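Twin-arm tabletop cell, soft fruit and skewer work
Equipment pages > Shared cells > Setup and upkeep

Status: available
Supplier: Skusberg
Control software: Sisa
Rated run between checks, according to the supplier: 2000 cycles
Interval we use: 331 cycles

The two figures above are a long way apart, and anyone booking the cell should know why. The supplier's number comes from a brochure. Ours comes from the log, where picks start to drift well before the supplier thinks anyone should be looking. We have asked Skusberg what was being picked during their test and have had no useful reply. Until we do, 331 stands.

What you get

Two black arms on a pale tabletop, each with its own gripper and wrist camera. One white tray with a low rim. The software runs on the bench computer under the shared login. Skewers and fruit are not supplied. Bring your own, and take away what you don't use.

The usual job is threading raspberries. One arm looks after the skewer while the other deals with the fruit. It is a fiddly job and a fair test of how well the cell has been set up, as a small error in the position of either wrist shows up at once in where the point goes in. The sales material calls this "delicate handling out of the box". Ours needed most of July before it would do it twice running. 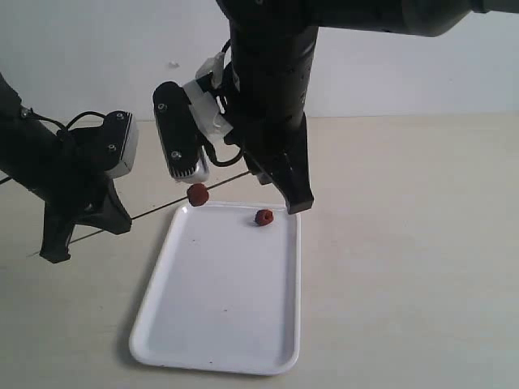 Setting up

Switch on at the wall, then at the supply, and leave the arms alone until both have finished homing. If one stops partway, don't help it along by hand. Switch off, move it clear and start again.

Put the tray lengthwise, with the far end just short of the working area. Sisa has an automatic tray finder. It works on a dark tray and is poor on a white one against a pale top, so we turn it off and teach the corners by hand. Four points, always in the same order, starting at the far left. The software will offer to skip the fourth. Don't let it.

Next, the wrist cameras. Check that the screws on each housing are snug and that the bracket doesn't shift when you press it with a finger. Snug is enough – the bracket on the right arm is plastic and will crack long before the screw gives. Then look at the cables. They need enough slack to let the wrist turn fully, and that slack has to hang as a loop clear of the fingers. A tight cable pulls the camera round by a hair, and you will spend an afternoon blaming the software for it.

Last, run the empty routine at slow speed with a skewer and no fruit. Watch the tip. If it wanders from one pass to the next, stop and go back to the tray corners.

Grip force

The preset called "berry" is too strong for ripe raspberries. The preset called "soft" drops them. We use a saved setting, number 90 in the list, which sits between the two and does fairly well with firm fruit. We make no claims for it with anything else. The supplier says the grippers adjust themselves to what they are holding. We have seen no sign of this.

Test with real fruit, whatever you plan to use afterwards. Artificial fruit doesn't squash or leak, and a setting that copes well with it tells you very little.

Cleaning

Juice is the main enemy. It dries on the finger pads and makes them tacky, and then the fruit won't let go. Wipe the pads with a damp cloth between batches and dry them before you carry on. No sprays near the cameras. Wash the tray in warm water and check its corners again when you put it back.

The cables and straps along the arms want a wipe too. Follow each one with your fingers from the elbow to the wrist and feel for flat spots.

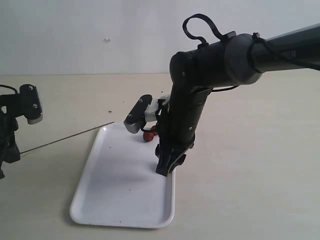

Bench Automation Team, Ilturcombe

Faults and repairs

Fruit left hanging on one finger: dirty pad, nearly always. Clean both.

Skewer slips as the fruit goes on: pad worn or skewer too thin. Change the skewer first, it's cheaper.

Code 3448 on the screen: the manual says to replace the wrist motor. Try the cable first. We have had this code several times and the cause was a plug that had worked loose. The motor we bought on the manual's advice is still in its box.

Picture from a wrist camera freezes: restart Sisa, and if it comes back, swap the camera cable. Don't take the camera off unless you have time to calibrate again.

Spare pads and brackets come from Thammasiri, who are slower than Skusberg but send the right part. Write what you fitted in the log, along with the cycle count. Please don't write "adjusted" and leave it at that.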